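Droltmont sets equipment plan for bottle handling cells

Droltmont has approved a two-stage purchasing plan for robotic handling equipment at its packaging and returns center, following a review of operating costs that began in April. The plan covers two-arm cells, replacement gripper fingers, bottle holders and the service agreements attached to each. Orders under the first stage will be placed with Protus, which supplies the arms, and with Gumede, which will provide end-of-arm tooling and spare parts.

The first stage provides for two cells. The second stage, if approved, would bring the total to 8. Funding for the second stage has been set aside but will not be released until the operations office has reviewed six months of figures from the first two cells, including downtime, breakage and the cost of consumable parts.

The center handles glass bottles in mixed formats, and most of the work consists of moving single bottles between holders, cartons and inspection points. The tasks are short and repetitive, but they place particular demands on the gripper. Glass varies in diameter from neck to base, labels can tear, and a full bottle behaves differently from an empty one. For these reasons the purchasing office asked that all quotations be based on full glass bottles of the type handled at the center.

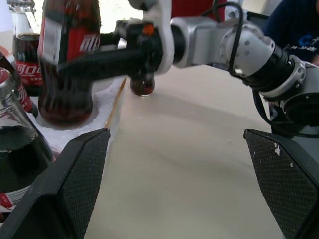
Tooling accounts for a larger share of the plan than in earlier years. Previous budgets treated gripper fingers and holders as minor supplies, charged to general maintenance, and spending on them was difficult to trace. Under the new plan each cell will carry its own tooling line. The mesh-textured faces on the gripper fingers will be listed as wear parts, with a fixed replacement interval, and the styrofoam holder with its round cutout for a cola bottle will be replaced in production cells by a molded tray. The review found that foam is acceptable for setup and trials, where layouts change often, but that it should not be carried forward into daily operation. Gumede has been asked to quote the trays in lots of 316, with a separate price for a first lot of samples.

Spare parts will be held on site – a change from the present arrangement, under which parts are ordered as needed. The plan calls for one complete set of fingers per cell and a shared stock of cables, screws and mounting brackets. The operations office will set minimum stock levels before the first cell is delivered.

The plan also sets out how new equipment will be accepted. Each cell must complete 1,000 consecutive transfers of filled bottles before final payment is made. A dropped bottle, a damaged label or a stop that requires an operator to enter the work area will restart the count. Suppliers may adjust grip force and approach speed between attempts but may not change the finger design without written approval.

Integration work, including guarding, floor anchoring and controls, will be carried out under a separate contract with Brulteo. Droltmont said the decision to separate integration from supply was made so that the cost of each could be compared across sites. The contract includes operator training on both shifts and a maintenance course for technicians who will change fingers and recalibrate the arms.

Some items remain open. The review did not settle whether the cells should be purchased outright or leased, and both options will be priced before orders are confirmed. Energy use has been estimated from supplier data only and will be measured once the first cell is running. The budget for floor preparation is also provisional, pending an inspection of the area assigned to the cells.

Departments that expect to request additional tooling, or that handle containers outside the standard sizes, are asked to submit their requirements to the purchasing office before the specification is closed. Requests received after that point will be considered with the second stage.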